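Proyecto Zallivness: detección y seguimiento de la falta de hierro en personas adultas
Informe de progreso para la Fundación Renport

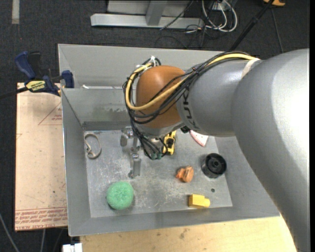
Brazo robótico con pinza metálica sobre un contenedor abierto de chapa gris.

Fecha del informe: 24 de junio de 2022
Entidad beneficiaria: Centro de Salud Gilmartin

1. Objeto del informe

El presente documento recoge el trabajo realizado desde la aprobación de la ayuda, el estado de cada una de las líneas previstas en la memoria y los cambios que proponemos para el próximo periodo. La justificación económica detallada se envía por separado, en el modelo facilitado por la Fundación. Aquí solo se comentan las partidas que se han desviado de lo previsto.

El proyecto Zallivness parte de un problema frecuente en atención primaria. Hay personas que consultan por cansancio, caída del cabello, piernas inquietas por la noche o dificultad para concentrarse y que tienen la hemoglobina dentro de los valores normales. Si no se pide también la ferritina, la falta de hierro puede pasar inadvertida durante bastante tiempo. Cuando se detecta y se indica un suplemento oral, una parte de los pacientes lo abandona por molestias digestivas y no vuelve a consultar. La ayuda financia un circuito de detección, un seguimiento desde enfermería y materiales informativos para pacientes.

2. Estado general

La fase de preparación está cerrada. Incluyó la redacción del protocolo, la tramitación ante el comité de ética, la formación de los equipos y la contratación de las determinaciones analíticas. La inclusión de participantes comenzó en febrero, según el calendario aprobado.

A la fecha de este informe se han incorporado al seguimiento 50 personas. El cuestionario breve de síntomas lo han contestado 1.000 usuarios de los dos consultorios participantes. El ritmo de respuesta ha sido bueno en el consultorio principal y más lento en el periférico, donde el mostrador de admisión tiene menos personal por la tarde y el cuestionario no siempre llega a ofrecerse.

No ha habido acontecimientos adversos graves. Las molestias comunicadas han sido las habituales con el hierro oral: estreñimiento, náuseas, sabor metálico y oscurecimiento de las heces. Este último efecto no tiene importancia clínica, pero ha motivado varias llamadas de pacientes preocupados, y por ello se ha añadido una nota en la hoja informativa.

3. Línea de detección

El cuestionario se entrega en papel en la sala de espera y también puede rellenarse desde el teléfono. Pregunta por cansancio persistente, menstruaciones abundantes, dieta, donación de sangre, cirugía digestiva previa y uso continuado de antiácidos. Cuando las respuestas lo aconsejan, la enfermera propone una analítica que incluye hemograma, ferritina, saturación de transferrina y proteína C reactiva.

La proteína C reactiva no figuraba en el primer borrador del protocolo. Se incluyó a petición del laboratorio, ya que la ferritina se eleva cuando hay inflamación y un valor en apariencia normal puede ocultar unos depósitos bajos. Este añadido ha encarecido cada analítica. El efecto sobre el presupuesto se explica en el apartado 7.

La pregunta sobre dieta ha dado problemas. Tal como estaba redactada, muchas personas respondían que comían "de todo" y no era posible saber si tomaban carne, pescado o legumbres con regularidad. Se ha sustituido por una tabla sencilla de frecuencia semanal. Las respuestas anteriores al cambio se conservan, pero no se utilizarán en el análisis de hábitos.

Las personas con anemia ya establecida, embarazo o sospecha de sangrado digestivo no entran en el proyecto. Se derivan a su médico de familia por la vía ordinaria y reciben la hoja informativa si lo desean.

4. Línea de seguimiento

Cada participante tiene dos visitas presenciales con enfermería y contactos telefónicos entre una y otra. En la primera visita se explica el resultado de la analítica, se revisa la medicación y se acuerda la pauta indicada por el médico. En la segunda se repite la analítica y se decide si se mantiene el suplemento, se cambia o se retira.

En los casos en los que el médico lo ha considerado adecuado se ha optado por la toma en días alternos. Algunos pacientes la toleran mejor, aunque otros se confunden de día y terminan saltándose tomas. Para ellos se ha preparado un calendario de bolsillo con casillas. Está impreso en papel mate para que se pueda escribir encima con bolígrafo, cosa que no permitía la primera versión.

Las indicaciones que se repasan en todas las llamadas son estas:

Tomar el suplemento separado del café, el té y los lácteos.
Consultar antes de combinarlo con tratamiento tiroideo, algunos antibióticos o antiácidos.
Avisar si las molestias digestivas impiden seguir con la pauta.
No prolongar el tratamiento por cuenta propia al terminar el envase.
Guardar los comprimidos fuera del alcance de los niños.

La interacción con la levotiroxina ha resultado más frecuente en las consultas de lo que esperábamos. Varias participantes tomaban los dos fármacos juntos en ayunas, por comodidad. La farmacéutica del centro ha elaborado una pauta horaria por escrito que se entrega en estos casos.

Las llamadas se registran en la aplicación Fesus, contratada con cargo a la ayuda. El registro funciona, pero los avisos automáticos no tienen en cuenta los festivos locales y algunas llamadas quedaron programadas para días sin consulta. El proveedor ha corregido el calendario y ahora las enfermeras pueden mover los avisos a mano. Sigue pendiente la exportación de datos a hoja de cálculo con los campos separados. Por el momento se hace una copia manual, lo que consume tiempo de administración que no estaba previsto.

5. Materiales y sesiones informativas

Se ha editado una hoja sobre la falta de hierro en lenguaje claro, revisada por un grupo de usuarios antes de enviarla a imprenta. El grupo pidió eliminar la pirámide de alimentos, que ocupaba media página, y dedicar ese espacio a ejemplos de comidas corrientes. La versión final propone lentejas con pimiento, garbanzos con espinacas y una naranja de postre, sardinas con ensalada de tomate y otras combinaciones parecidas. También aclara que las espinacas contienen hierro, pero que se absorbe en menor proporción que el de la carne o el pescado.

Las sesiones abiertas se celebran en la sala de usos múltiples del centro. La asistencia ha sido irregular. Han funcionado mejor las de última hora de la tarde y las dirigidas a un grupo concreto, como la que se organizó con el club de atletismo del barrio. En ella casi todas las preguntas trataron sobre el rendimiento deportivo y los suplementos que se compran sin receta. De esa sesión salió la idea de preparar una ficha específica para deportistas, que está en borrador.

Una duda que se repite en todas las sesiones es si conviene tomar hierro "por si acaso" cuando se está cansado. La respuesta que damos es que no, que el cansancio tiene muchas causas y que el exceso de hierro también puede ser perjudicial. Se recomienda hacer antes la analítica. Esta idea figura ahora en la portada de la hoja.

6. Resultados provisionales

Todavía no hay datos suficientes para valorar el efecto del seguimiento sobre los niveles de ferritina. Una parte de los participantes no ha llegado a la segunda visita y no queremos adelantar cifras que después haya que rectificar. Sí pueden recogerse algunas observaciones de carácter cualitativo.

Las personas que reciben la primera llamada poco después de empezar el tratamiento comunican antes las molestias, y eso permite ajustar la pauta. Las que la han recibido con retraso, por el fallo de los avisos, en algunos casos ya habían dejado de tomar el suplemento. El equipo considera que esta primera llamada debe tener prioridad cuando la agenda está llena.

Las enfermeras señalan además que la visita inicial se alarga más de lo calculado. Buena parte del tiempo se dedica a revisar otros medicamentos y a resolver dudas que no tienen relación directa con el hierro, sobre todo acerca del sueño, la tiroides y la menopausia. Se ha ampliado el hueco de agenda para esta visita en el consultorio principal. En el periférico no ha sido posible por falta de sala.

7. Desviaciones presupuestarias

La partida de laboratorio supera lo previsto por la inclusión de la proteína C reactiva. La de imprenta queda por debajo, dado que la hoja se redujo a un solo pliego y el cartel se imprimió en el propio centro. Solicitamos autorización para traspasar el remanente de imprenta a laboratorio. El total de la ayuda no varía.

La partida de desplazamientos apenas se ha utilizado. Las reuniones de coordinación entre consultorios se han hecho por videollamada. Se propone mantenerla sin cambios hasta conocer las necesidades del segundo semestre.

8. Trabajo previsto para el próximo periodo

Continuar la inclusión de participantes, con refuerzo de admisión por la tarde en el consultorio periférico.
Completar las segundas visitas pendientes.
Obtener del proveedor de Fesus la exportación de datos en el formato acordado.
Terminar la ficha para deportistas y someterla a revisión del grupo de usuarios.
Traducir la hoja informativa al árabe y al rumano, idiomas que han pedido las enfermeras de ambos consultorios.
Preparar el plan de análisis con la unidad de investigación.

9. Cuestiones que requieren respuesta de la Fundación

Autorización del traspaso entre las partidas de imprenta y laboratorio descrito en el apartado 7.
Conformidad con el uso del logotipo de Renport en las versiones traducidas de la hoja.
Confirmación de si la ficha para deportistas puede imputarse a la línea de materiales, puesto que no aparecía en la memoria inicial.

Se adjuntan el protocolo en su versión vigente, la hoja informativa, el modelo de calendario de bolsillo y el cuestionario con la tabla de frecuencia ya incorporada.

Equipo de coordinación del proyecto Zallivness
Centro de Salud Gilmartin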